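# Hand-held gripper demos replay fine for position, but the fingers close late

Posted in Teaching by Demonstration, July 13, 2024

**pimitent_lab**

We collect demonstrations with a Potar hand-held gripper and train a policy that runs on a Fornano arm. The task is simple: approach a closed book lying flat on a table, grip it by the spine, lift, and set it down on a board next to it. We have 386 demonstrations so far, all recorded in one meeting room.

The approach is good. The arm ends up within 5 mm of where I want it in most runs. The problem is the grip. The fingers start to close when the hand is already moving up, so the book either slips or gets lifted by one corner. If I slow the arm to half speed the grip works more often, but not every time.

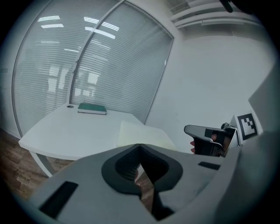

What I have checked so far:

- Frame rate is 60 on both the recording side and the arm side.
- Finger width is read from the marker on the finger, then smoothed with a moving average before training.
- The pose track looks clean when I plot it. No jumps.
- Retraining with a different seed gives the same late grip.

Is this a data problem or a timing problem? I would prefer not to record everything again.

---

**pesek_user_tk**

More data. We had a poor grip with the Pešek kit as well and it went away once we got to 1000 demos. Also make sure the lens is clean.

---

**driftcomp**

Timing, most likely. More demos with the same offset will teach the same offset, so I would not record anything until you have measured it.

There are two delays in your setup and both push the grip late.

The first is the moving average. A centered window adds no delay, but a trailing window does, by half its length. With a window of nine frames you lose four frames on the width signal and none on the pose signal. The policy then learns that the hand rises first and the fingers close second. Switch to a centered window for offline data, or drop the smoothing and see what the raw width looks like. Marker width is usually clean enough if the marker stays in view for the whole stroke.

The second is the gripper on the arm. The arm starts to move soon after a command. The gripper often takes longer, and your demos contain none of that wait, as your own fingers did the closing. To measure it:

1. Send a step command to the gripper and log the command time.
2. Log the reported width until it starts to change.
3. Do the same with the arm, using a small vertical step.
4. Subtract the second delay from the first.

Repeat it a few times and take the median. Then send gripper commands early by that amount at run time. If the policy outputs a chunk of future actions, this only means reading the gripper value from a later index than the pose value.

Your half-speed result fits. A fixed delay costs less height when the arm rises slowly.

One more thing to look at in the demos is the pause between closing and lifting. People who have done the task many times tend to do both at once. If yours have no pause, any leftover delay shows up as a slip. I would record some new ones with a short, deliberate stop after the fingers close, and mix them in after the timing is fixed.

---

**pimitent_lab**

The window was trailing. I changed it to centered and retrained on the same demos, and the fingers now close before the lift starts in most runs at full speed. I still get a corner lift now and then. The step test on the gripper is next, and I will post the delay when I have it.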